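Chapter 7
Packages, Repositories and Dependencies

After reading this chapter you should be able to:
explain what a software package contains
describe how a package manager decides what to install
read a dependency list and spot a version conflict
remove a package without breaking the programs that share its files

7.1 Why packages exist

In the previous chapter we built a small program from its source code and copied the result into a system directory by hand. That works for one program on one computer. It becomes hard to manage when the program is updated, when it needs files that belong to another program, or when the same work has to be repeated on 300 machines.

A package is a single file that holds a program in a form ready to be installed. Besides the program itself, it holds a list of the files it will place on the system, the directories they go into, a version number, and the names of any other packages it needs. Most packages also carry short scripts that run before or after the files are copied. A script might create a user account for a service, or rebuild an index of fonts.

The package manager is the program that reads this information and acts on it. It keeps a database of every installed package and every file each one owns. When you ask for a package to be removed, the manager looks up its files in the database and deletes them. Files you created yourself, such as documents and saved settings, are normally left alone.

7.2 Repositories

A repository is a collection of packages kept on a server, together with an index. The package manager downloads the index first and searches it on your own computer. This is why a newly released version may not appear until you refresh the index.

The exercises in this book use a teaching repository called Larkaro. It holds 1,564 packages and is small enough to copy to a local disk, so a class can work without a network connection. Each package is signed. The manager checks the signature against a key stored on your system and refuses to install a package if the two do not match.

7.3 Dependencies

Few programs are complete in themselves. The Flolent image viewer, used throughout this chapter, needs a library called Parry to decode picture files, and Parry in turn needs a compression library called Nirkine. Flolent is said to depend on Parry directly and on Nirkine indirectly. When you install Flolent, the manager works through the whole chain and offers to install whatever is missing. With a fresh system the full list comes to 13 packages.

A dependency may name a version. If Flolent asks for Parry 2 or later, version 3 will do. If another program insists on Parry 1, and only one version of Parry can be installed at a time, the two programs are in conflict and the manager will stop and report it. Section 7.5 looks at ways of dealing with this.

To check that the viewer and its libraries are working, open any file from the samples directory. Zoom in until the stitching around the pocket is clear, then return to the full view.

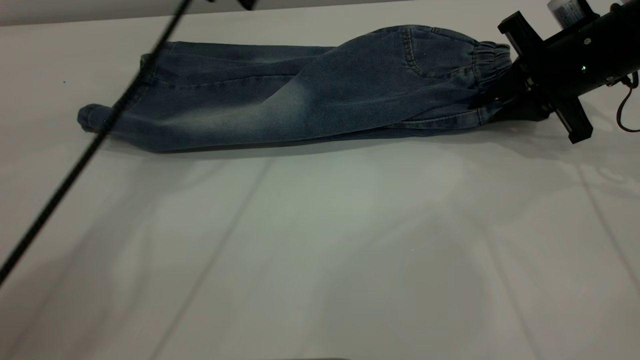

Figure 7.1 Folded jeans.

7.4 Listing what is installed

Before changing anything, find out what is already on the system. The list command prints one line for each package, giving its name, its version and whether it was installed at your request or brought in as a dependency. Packages of the second kind can become orphans. An orphan is a package that was needed once but is no longer required by anything else. Orphans do no harm, though they take up disk space and still have to be kept up to date.

Run the list command now and save its output to a file. You will compare it with a second list at the end of Exercise 7.1.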